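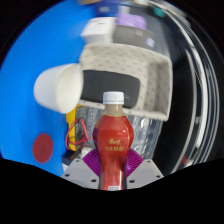
Two hands would be cheaper, Rangi Costigan told the Trevau budget meeting in April, and they already come with the staff.

The meeting approved the grippers anyway: up to 200 pairs of soft fingers from Skonis, to be bought over 4 years. Leemans had bid on 176 and wanted extra for the screws. 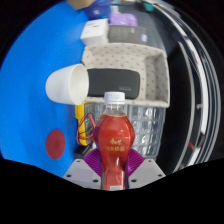
Who pays for spare fingers? Trevau does, out of the same budget line as office chairs, which are now expected to last until further notice.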